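Gallery: The Table at Fuststead

Benedikt Gruber has been furnishing the workroom at Fuststead since August, mostly by carrying things in and then carrying them out again. What follows is a record of what stayed. There is one picture, of the table, which got more attention than anything else in the building and plainly knows it.

The brief was simple enough. We wanted a pale top, wide enough to spread things out on, that wouldn't make the room feel like a dentist's office. Benedikt looked at 29 samples and had opinions on every one of them. A gray one was "a parking lot." A dark walnut print lasted 2 days before he turned it to face the wall. Gisler offered us something called Driftwood, and we don't talk about Driftwood. 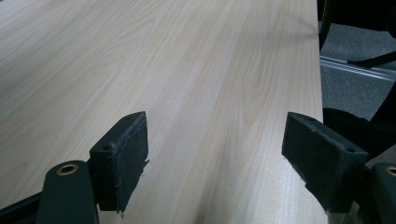 The tabletop, pale beige laminate with a wavy grain. No tree was asked for its opinion.

We went with a printed wood grain, and I've come around to it. The streaks are fine and a little darker than the rest, and there are a few long ovals toward the middle that you can stare at during phone calls. Visitors tend to stroke it and say "ash?" in a hopeful voice. Benedikt lets them. One man from Flanuto said "pine," with great confidence, and was given coffee anyway.

The edge is straight, which I mention only for those who remember the old table. That one had a curve at one end where somebody had set to work with a jigsaw and a strong sense of self. It sold for 49 dollars to a couple who called it rustic.

Upkeep so far: a damp cloth, then a dry one. Benedikt also owns a bottle of polish that he swears by and hasn't opened. Coasters have been bought – good ones, cork – and live in a drawer where no cup can reach them.

Still to come are the shelves, which Fidness has promised twice, and a lamp that everyone can agree on. I'd expect the shelves first.

Page updated 10 September 2026.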